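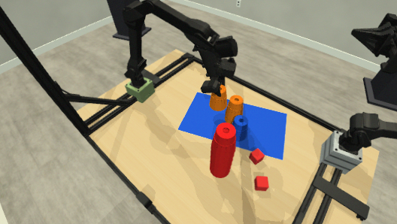

How Robots Learn From Examples

A robot arm doesn't know what a cup is. It has motors, joints and a gripper, and it has a computer that tells the motors how far to turn. Everything else has to be put into it.

One way is to write rules. A programmer could type: move the gripper to this spot, close the fingers, go up. The rules work as long as the cup is exactly where the programmer expected. Slide the cup over by the width of your thumb and the gripper may close on air.

The other way is to collect examples. The robot does the job many times, or is guided through it many times, and the computer saves a record of each try. Later a program studies the records and looks for patterns. This kind of program is called a learning system.

What is in one example?

One try, from start to finish, is called an episode. An episode has three main parts.

Pictures. A camera looks at the table and saves many pictures every second, like the pages of a flip book.

Joint angles. Your elbow can be straight or bent. So can a robot's, and the computer writes down how bent every joint is at each moment.

Actions. An action is the command sent to the arm: turn this joint a little, open the gripper, close the gripper.

The three parts have to line up in time. If the pictures run late, the learning system will match the wrong picture with the wrong action, and it will learn the wrong thing.

A table inside a computer

Not every robot table is a real one. The Plarkano project uses a simulation, a world worked out by a computer. It has a table with a blue mat, two robot arms, cups and small red cubes. The computer calculates how things fall, slide and bump each other, and then it draws the result.

Simulations have some advantages. A dropped cup can't break. The table can be put back in order in an instant. Many copies of the same table can run at once, on different computers, all night long.

They also have a weak point. A computer's idea of how a cup slides is close to the real thing but never a perfect match. A robot trained only in simulation can be surprised by a real cup. Engineers call this difference the reality gap.

Two arms, one table

With two arms, each record gets longer. The computer has to save the joints and actions of both arms, using the same clock. It also has to keep track of where each arm is, so that they don't hit each other. One gripper may be down at a cup while the other hangs open above the table. The waiting arm is recorded too — holding still is also something a robot has to learn.

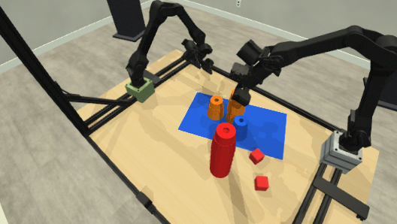
Why so many examples?

Think about learning to catch. If someone always threw the ball from the same place at the same speed, you would get good at that one throw. Learning systems have the same problem.

Odair Brandão plans the recordings for Plarkano. In July his group saved 1884 episodes. Between batches, they changed where the cups and cubes started, and sometimes the direction of the light. Changing the light changes the shadows, and a learning system has to find out that a shadow is not something it can pick up.

Sorting the good from the bad

Each episode gets a label. "Success" means the job was finished. "Failure" means it wasn't: perhaps the gripper closed too early, or a cup tipped over. Failures are often kept in a separate folder. They are useful for teaching a program to notice when something has gone wrong.

Some episodes are never shown to the learning system during practice. They are the test set. If the system does well on tables it has never seen, it has learned something general. If it does well only on the practice episodes, it has memorized them.

Words to know

Episode: one complete try at a job, saved from start to finish.

Gripper: the part at the end of a robot arm that holds things.

Label: a note saying what happened in an episode.

Reality gap: the difference between a simulation and the real world.

Simulation: a world calculated by a computer.

Test set: examples kept apart to check what a system has learned.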